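About Us

Hello, and thanks for having a nose round. I'm Salamatu Osagie and I run Flellstead, a small packing and sorting business on the edge of Irkport. If you sell boxed things and you're sick of having them stacked up your stairs, you're the sort of person we get on with.

I started it at my own dining table. My cousin was selling tea online and couldn't keep up with the orders, so I said I'd do the wrapping for a fortnight while she caught her breath. She never caught it! By the end of that summer I had her tea, her neighbour's soap and a man from the market's playing cards all over the house, and my mother had stopped coming for Sunday lunch as there was nowhere to put a plate. So I rented half a unit behind the tyre place, and later on the other half as well.

We look after 34 sellers now. Most are tiny, one or two people with a good idea and a full-time job besides, and we like them that way. The smallest order we've ever sent out was a single box of candles, and the biggest job we'll take on is whatever fits through the roller door (please ask before you send us a lorry).
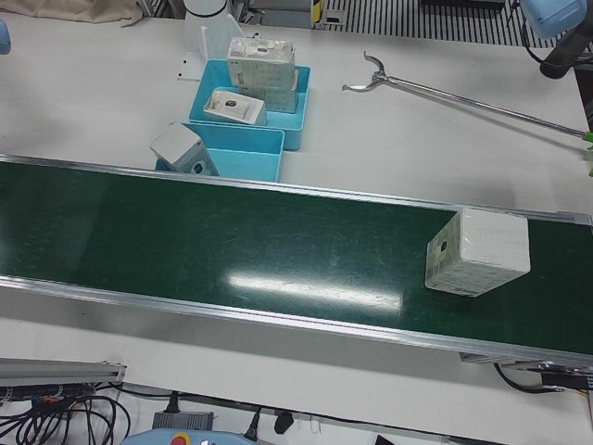
Page last changed: July

The belt is my pride and joy. Cartons travel along it and get sorted into the light blue bins on the white table behind. I fought for those bins. Ekaette Sani wanted cardboard trays, which are cheaper, and we tried them for one damp winter and I won't say any more about it. The blue ones wipe clean with a cloth and you can spot a white box in them from the far side of the room, even at half past six in the morning before the kettle's been on.

Ekaette looks after everything that comes in. She checks it against your list, and if a corner is crushed she'll ring you that day, so do pick up. Kimie Sasaki is on the sorting and is the fastest of us by miles. Ju-won Ryu does the labels and the courier bookings and also, for reasons lost to history, the music. I do the invoices, the quotes and the sweeping.

A few things people ask. We don't do anything chilled, and we don't do glass bigger than a jam jar. There's no minimum order, but there is a 2 day turnaround, and if you need it quicker than that tell us when you book and we'll see what Kimie says. Returns come back to us if you want them to, and we'll check them over and put the good ones back into stock. Storage is free for the first 20 cartons, and after that it's by the shelf.

You're very welcome to come and see us. Tuesday is best, any time after ten, and the blue door is the right one (the grey one is the tyre place and they're fed up with us). Parking's tight, so use the lane at the side. Ring the bell twice, as the belt's noisy and we often miss the first one.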